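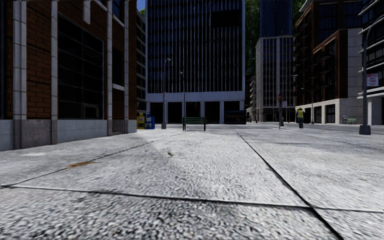 What will the teams at this year's Clonden Schools Robotics Challenge be asked to do?

Each team will write the software for a small wheeled delivery robot and send it across a simulated city square to an address it is given on the day. The robot has to keep clear of people and street furniture, stay off the road and stop within 50 centimetres of the right door.

Entries are now open for the challenge, which is run by the Lodalach Robotics Club and takes place on a Saturday in November at Gunawardena Hall, Clonden. There is room for 16 teams of up to four pupils. Schools may enter more than one team.

This is the first year the challenge has been held entirely in simulation. In earlier years teams built their own robots, and the cost of parts kept some schools out. Teams will now need only a laptop and the Galex simulator, which the club is supplying free to every school that enters.

"We had schools ringing us up every year to say they had the pupils but couldn't pay for the motors," said Kamrul Ekanayake, who organises the challenge. "They can have a go now. The programming is as hard as it was before, and possibly a bit harder."

The simulated square is seen from the robot's own height, close to the ground. Teams will be given a practice version when they register. On the day, the start point and the delivery address will be changed, and each team will have 30 minutes to adjust its program before the scored runs begin. Every team gets three runs and the best one counts.

The practice version was tested last term by members of the club's after-school class, who logged 3,734 runs between them. Their tutor, Chaminda Hettiarachchi, said most of the early runs ended at a lamp post or a bench.

"They got very good at reading their own error logs," he said. "Some of them are helping as marshals on the day."

Doors open at 9am and spectators are welcome. Admission is free. Entry forms are available from the Lodalach Robotics Club, and teachers who have not used a simulator before can ask for a short introductory session.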